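Print this article | E-mail this article

Renters Stay Put as Udport Vacancies Tighten

12/28/18

Apartment vacancies in Udport declined again in the closing quarter of the year, and property managers are preparing for a January in which few leases will change hands. According to figures compiled by Plaltis, the regional rental listing service, 332 units were being advertised at the end of the quarter, the lowest count since the service began keeping records in 2000.

The decline was sharpest among two-bedroom apartments near the rail station. Studios and one-bedroom units were easier to find, although most were listed for less than three weeks before an application was accepted.

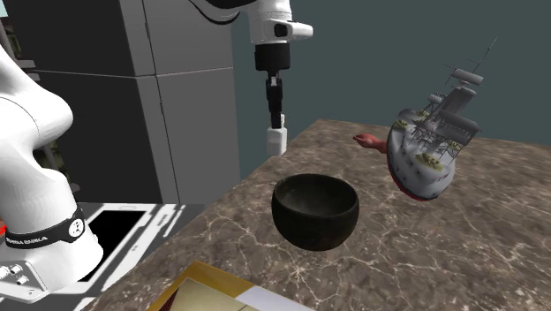 Tenants who responded to the Plaltis renewal survey said that moving had become too costly to consider, with one writing that a second deposit and a month of overlapping rent would have used up a full year of savings. Of the 914 households that took part, most expected to renew on their present terms or with a modest increase.

New supply will bring limited relief. The Plotorel development, on the former freight yard, is scheduled to open its first building in the spring with 194 apartments. Gulyás, the firm that manages leasing at the site, reports that roughly half have been reserved. A second building has received planning approval - financing has yet to be arranged.
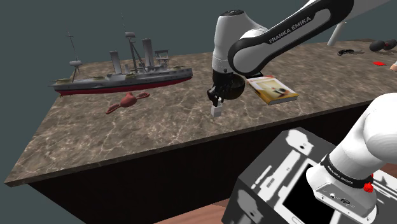 Owners of smaller buildings face a different set of decisions. Many have held rents steady for long-term tenants and raised them only between occupancies. With turnover low, that practice has left their income flat while insurance and heating costs have gone up. Some have begun to offer two-year leases with a fixed increase in the second year.

The city's rental code requires 60 days' written notice of any increase, and the notice must state the new amount and the date on which it takes effect. Tenants whose leases expire at the end of the winter should expect to receive renewal terms in January.

Plaltis will publish its next quarterly count in the spring, with separate totals for furnished units.

Print this article | E-mail this article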